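Week 4 notes: who runs the count?

Hi all. These go with chapter three of the Prameck reader, and I've tidied them up a bit from what I said in class (I ramble, you know this by now). If you missed the session, read these first and the chapter second.

We left off with the question of why one country can have thousands of separate election offices. In the United States, the Constitution lets state legislatures set the times, places and manner of congressional elections, but Congress can step in and change those rules. Most states then hand the day-to-day work down to counties, and in parts of New England and the upper Midwest it goes down further, to cities and towns. So when somebody says "the system" did this or that on election night, ask which office they mean!

The year everyone remembers is 2000, when Florida's punch cards made "hanging chad" a household phrase. Congress answered two years later with the Help America Vote Act, which put federal money into new equipment and set up the Election Assistance Commission. Please don't write in your papers that the commission runs elections. It tests and certifies voting systems, and it hands out grants and advice, and a state can decide how much of that it wants to use.
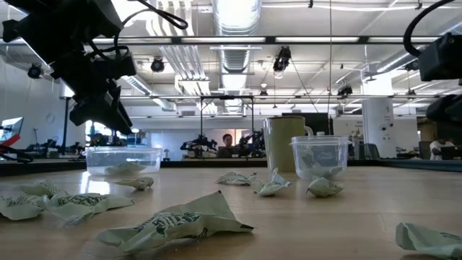 Now, back to our made-for-class county, Stundport. You have 827 ballots in the packet and a margin of 3 votes between Finomura and Panagiotou. Several of you went straight to "recount!" and I love the energy, but a recount and an audit are different animals. A recount goes over the ballots again to settle who won. A post-election audit usually pulls a sample of paper ballots and compares it with what the machines reported – it checks the counting, and in some states it can lead to a full hand count if the numbers look off.

Benedek Deák asked a good one near the end: what if the sample happens to miss the bad batch? Well, it can. That's why a risk-limiting audit starts with the margin. A wide margin needs a small sample, and a tiny one like Stundport's pretty much means looking at everything (try it with a margin of 700 in a much bigger county and see how fast the pile shrinks).

One more term before I let you go. Canvass, with one s at the end in my spelling and two in the book's, so go with the book. It's the stretch after election night when officials check the totals, deal with provisional ballots and get everything ready to certify. Results on the news are unofficial until then.

For next time, read up to the end of the section on voter registration and bring one page on who certifies results in your home state. Hand it in by February 16, 2021, on paper or by email, I don't mind which.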